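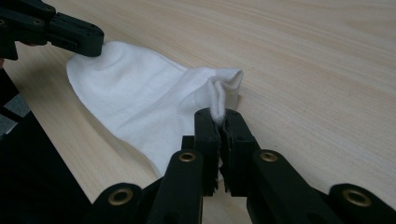
Gunhild Ragnarsson keeps her screwdrivers in a mug that says Plomancombe Open Day, and she would like people to stop drinking out of it. She looks after the hand-held grippers at Ustov, the ones used to teach a sock-folding cell called Flanano how a person handles laundry.

"It's a hinge with ambitions," she says of the tool. Two fingers, a fan of black linkage arms, brass grommets at the pivots. "The grommets are where I spend my life. If one gets sloppy, the fingers close crooked, and then you've taught the robot to be crooked too."

Her routine starts at 7:30 with a white sock on a pale wooden table. She picks it up by the toe, puts it down, picks it up again. If the tips meet square, the tool goes out for the day. If they don't, she takes the arms off one side and starts looking for play.

I asked how long a gripper lasts. "This one had done 1801 grabs in March when I swapped an arm. The one before it managed 197." What happened to that one? "Ketill sat on it."

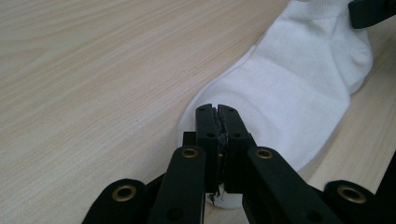
Issue 6, page 2

The part she complains about most is the lining on the fingers. "Look at the pad where they meet, it's all frayed. Knit does that - you'd think a sock would be gentle." She changes the pads on both fingers together, after a bad week when she didn't. "New on the left, old on the right. It pulled everything sideways. Very stylish folds."

Troels Hviid, who runs the cell itself, had asked for a softer pad. She tried one. "Lovely stuff. It held on to the sock and wouldn't give it back."

She tightens the pivot screws by hand, a little less than feels right, then works the fingers open and shut while she listens. For what? "Clicking. Troels says he can't hear it. Troels also can't hear the phone."

The pads she's using now come on a long strip, and she cuts them with kitchen scissors. The proper cutter is on order.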